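Cillum Community Help > Home > Furniture and Storage

Wood drawer binds in a plastic cabinet every summer. Sand it or wax it?

Posted by Dae-han Gil, 29 Jun 2018
Viewed 1,148 times

I have several small storage units with a molded plastic body and wood drawers. They run freely from fall through spring. By the middle of June they start to bind, and by the end of the month a couple of them take both hands. There are no metal slides or rollers. The wood sides run directly against the plastic.

The house is in Irnley, close to the river, with no air conditioning. A cheap humidity gauge on the shelf reads in the low seventies most afternoons and drops to the forties in winter. 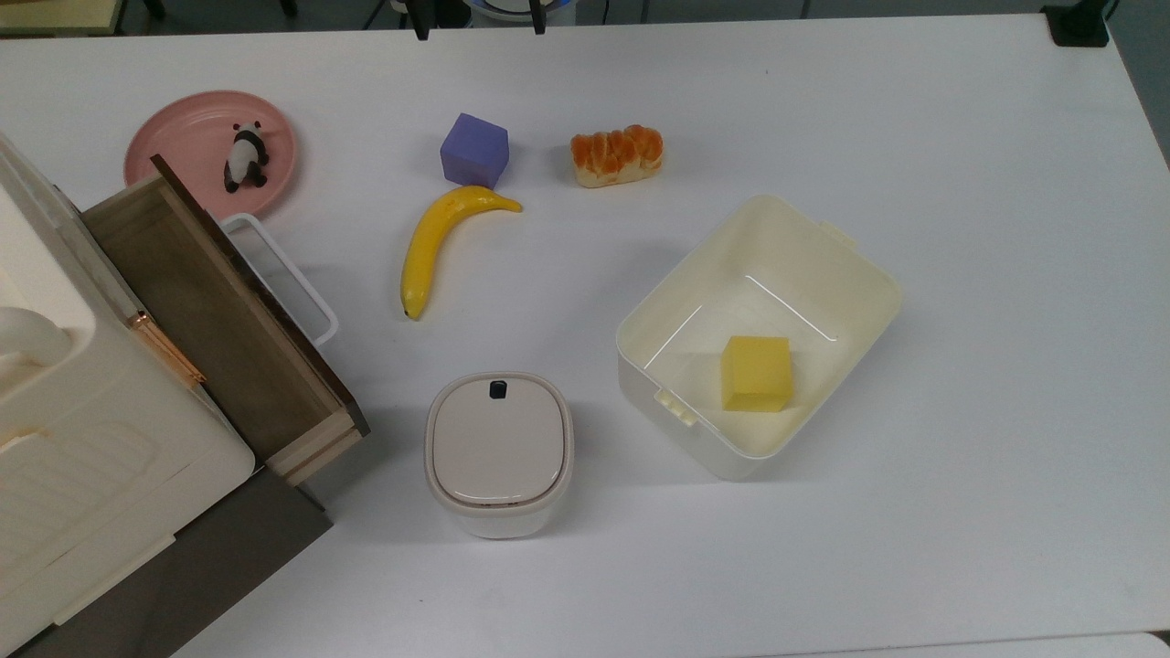

Drawer open, cream cabinet.

What I have tried so far:

Silicone spray on the plastic. It worked for a few days and then collected dust.

Emptying the drawers. No change, so I don't think weight is the cause.

Swapping two drawers between cabinets. The binding followed the drawer.

I would like to fix this once. My concern with sanding is that the drawers will be sloppy in January. My concern with wax is that it will be the silicone all over again. The inside faces have a finish on them. I can't tell whether the outside faces of the sides were ever sealed. They look dull and feel a bit rough.

Ruth Agudelo

The swap test is useful. If the binding follows the drawer, the cabinet body is not moving much and you can leave it alone.

Wood takes up moisture from the air and swells across the grain. Along the grain the change is too small to matter. On a drawer with solid sides, the grain normally runs front to back, so the sides get taller in summer and the length stays the same. They also get thicker, but on a thin side that is a small amount. Look for rub marks on the top and bottom edges of the sides before you look at the faces. Most people sand the faces first because those are easy to reach, and then wonder why nothing improved.

Order of work:

Wait for a humid stretch. If you fit the drawer in dry weather you are guessing at how much to take off.

Rub soft pencil along the edges and faces of both sides. Close the drawer, open it, and look for where the pencil has smeared or polished. Those are the contact points.

Take material off at the contact points only. Use a block plane set very fine, or medium sandpaper on a flat block. Hand-held paper will round the edge over. Check the fit often.

Stop when the drawer runs with light drag. It will be looser in winter. A clearance of 3 mm at the top edge in the dry season is nothing to worry about on a drawer with no slides.

Seal the bare wood. This is the step that makes the repair last. Use shellac or a wiping varnish, 2 thin coats, including the bottom edges and any end grain at the back. A film finish doesn't keep moisture out, but it slows the exchange enough that a wet week no longer shows up as a stuck drawer.

Knock back the last coat with 1,000 grit once it has cured, then apply hard paste wax to the running surfaces. I use Turance clear, but any hard wax with no silicone in it is fine. Buff it off completely. Wax that collects dust is wax that was left on too thick.

One warning. You have already used silicone spray, and silicone keeps most finishes from wetting out. You will see small craters in the film. Wipe the sides and the plastic runners with mineral spirits, changing the rag often, before you put on any finish. Try the solvent on a hidden part of the plastic first, as some plastics haze. Shellac is the more forgiving choice over traces of silicone.
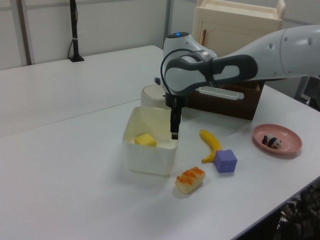

Photo: Ruoxi Song

Baoshan Cui

Just rub a candle on it. I did mine years ago and they still work.

Yufang Liang

Mostly agree with Ruth, with two additions.

First, check whether the sides are solid wood at all. If they are plywood with a veneer, height change is minor and the pencil test will probably point somewhere else, such as a bottom panel that has bowed and is dragging. A bowed bottom gets flipped over or replaced. Planing the sides would do nothing for it. And if the grain you see is a printed film over fiberboard, do not plane it. Swollen fiberboard does not shrink all the way back, and cutting through the film lets in more water.

Second, the candle. Paraffin is fine on a drawer that already fits. It is soft, and on a tight drawer it builds up at the contact point and makes the fit worse. Use it as maintenance after the fitting is done.

I have the Feng units, also wood in plastic. On those the runner has a faint mold seam along its length. I took it down with a cabinet scraper in a few light passes and that removed a good part of the drag before I touched the wood. Run a fingernail across your runners to see if there is a ridge.

Comment from Dae-han Gil

Solid wood. I checked the back end and there is end grain. Pencil came off along the top edge on both sides, toward the rear, and nowhere else. No seam on the runners that I can feel. Will plane the worst drawer this week, clean off the silicone, and use shellac.

Comment from Ruth Agudelo

If it is only toward the rear, check that the back of the drawer isn't standing proud of the sides. Plane the back flush before you take anything off the sides.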